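Subject: Re: [grippers] Pads for thin fabric, which ones?
Date: 3 Dec 2023

Replying under the quote, as the list rules ask and as few of you do.

> We are setting up for cloth work in January and have to pick one
> hand-held gripper for all the recording. The choice is between the
> Jillus with the flat pads and the Maremura with the ribbed ones.
> The Jillus people say theirs is good for "most textiles." Has anyone
> run either of them on something thin and slippery? Also, is the
> Zuccaro controller worth the extra wiring, or can we get by with
> what comes in the box?

I have run both, on mesh, for longer than I would have chosen. Take what follows as the opinion of one person with one table.

The ribbed Maremura pads first. They grab well. They grab so well that on open mesh the ribs find the holes and then decline to give them back. Out of 50 picks I had the cloth follow the finger on the way out often enough that I stopped calling them bad releases and started calling them normal ones. On towels and denim the same pads are lovely, and if you only ever fold towels you can stop reading and go buy them.

The flat rubber Jillus pads are less exciting. On a single layer of mesh lying flat they mostly slide over the top and come together with nothing between them. Give them a fold and they do fine. So the trick is to come in at a folded edge, low, with the jaws wide, and let one pad run along the table while the other comes over the top. I now set up every trial this way, with the fold toward the tool and plenty of bare table in front of it.

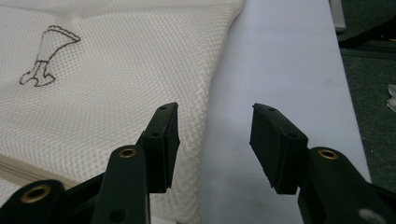

Flat pads open in front of the folded mesh, seen from the tool's own camera.

The pale table was a mistake, by the way. White mesh on a nearly white top is hard on anything that has to find an edge, and that includes me at the end of an afternoon. If your cloth is light, get a dark mat. I had been told this before I started and wrote it down somewhere safe.

On the camera: check how much of your view the fingers take up before you commit. With the jaws open you get a good look down the middle, but the near corners belong to the hardware. A seam that runs under a finger might as well be in another building. Moving the mount back helps until the pads get too small to judge contact, and then you move it forward again. I went through two brackets learning this.

As for the Zuccaro controller, I would skip it for now. It gives you a smoother close and a force reading, and the force reading on a scrap of mesh is indistinguishable from the force reading on air. It earns its keep on the heavier stuff. The stock box closed on command and I have no complaints except the fan, which sounds like it is trying to leave.

Two practical things. Wipe the pads. Mine got noticeably worse after 80 picks and came right back with a damp cloth. And do not trust the 2,000 cycle figure on the Jurkance replacement rubber that people keep recommending here. My set started peeling at the corners well short of that, though I admit I store them next to a radiator.

If you must have one tool for everything, get the Jillus and plan your picks around folds. I can send the trial sheet off-list if you want it. The handwriting is your problem.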